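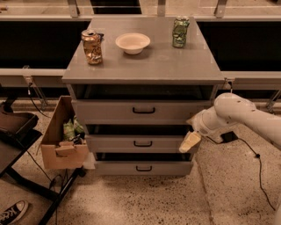 The white arm at the drawer cabinet in the Greratine shared workshop, May.

Workshop members teach an arm to open drawers

Two members of the Greratine shared workshop, Seidu Kyei and Clémence Bailly, are building a home helper which should one day tidy a kitchen without supervision. The project has the name Lekov and is now in its third month.

At present the work is concentrated on a gray cabinet with three drawers. The arm must find a black handle, pull the drawer, put an object inside and close it again. Crushed drink cans and a white bowl serve as the objects.

"A can that is crushed has never the same shape twice, so it is a good teacher for us," said Kyei, who wrote most of the control program. According to him, the middle drawer is the most difficult, because the arm must come to it from the side and has little space to turn.

The pair has recorded 792 attempts until now. Bailly designed the fingers of the gripper and has already changed their form 17 times. She would like to try a softer tip next.

The workshop will show Lekov to visitors at its open evening at the end of May, starting at 7 p.m. Members who want to help with the wiring can write their name on the list beside the entrance.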